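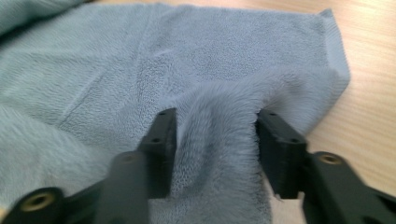 Garden suburb of Skovholm

Skovholm is a planned garden suburb on the eastern side of the town of Palesow, laid out on former dairy land between the Kincaid road and the old Rarberg railroad line. It is best known for its shared inner greens, its narrow footpaths, and a street plan that follows the gentle slope of the land so closely that first-time visitors very often lose their way in it (and tend to be rather happy about it, if the local guidebooks are to be believed).

Origins

The land was bought by the Palesow Housing Society, a cooperative formed by railroad and mill workers who were tired of the damp row houses near the river and wanted gardens of their own. The society's first plan was a plain grid, much like the rest of the town, and it would have fit a good many more homes on the site. Members turned it down at a long and reportedly very lively meeting in August, and the version that replaced it gave up a row of building lots on every block so that each group of houses could back onto a common green.

Building went ahead in stages, beginning at the Kincaid end. The first stage had 57 houses, all of brick, with steep roofs and deep porches. Later stages were plainer, as money grew tight, but they kept to the same building line and the same low hedges, and it takes a patient eye to spot where one stage stops and the next one starts.

Layout

The suburb is arranged around 3 greens, known simply as Upper, Middle, and Lower. Cars reach the houses by short dead-end lanes from the outer ring street, while the front doors mostly face the footpaths. Lots are 50 feet wide on the outer ring and a little narrower inside it. The paths pass under the ring street at two points through small brick tunnels, which let children walk to the school on Lower Green without crossing any traffic at all.

Shops were always meant to stand at the center of Skovholm, but the society could not find tenants for so quiet a spot, and they were built along the Kincaid road instead, close to the streetcar stop. The bakery and the hardware store there served several generations of families. The empty center site became allotment gardens, and it has stayed that way ever since, with a waiting list that is something of a local legend.

Later history

At its fullest Skovholm had 3000 residents. The streetcar was later replaced by a bus, and a plan to widen the ring street into a through road to Rarberg was dropped after strong opposition from the people living along it. Houses passed one by one from the society into private hands, though the greens and footpaths are still held in common and paid for by a yearly fee.

Rules on hedges, porches, and paint colors remain in force. They have been loosened over the years to allow solar panels and rear additions, so long as these cannot be seen from the greens.

See also

Garden city movement
Cooperative housing
Streetcar suburb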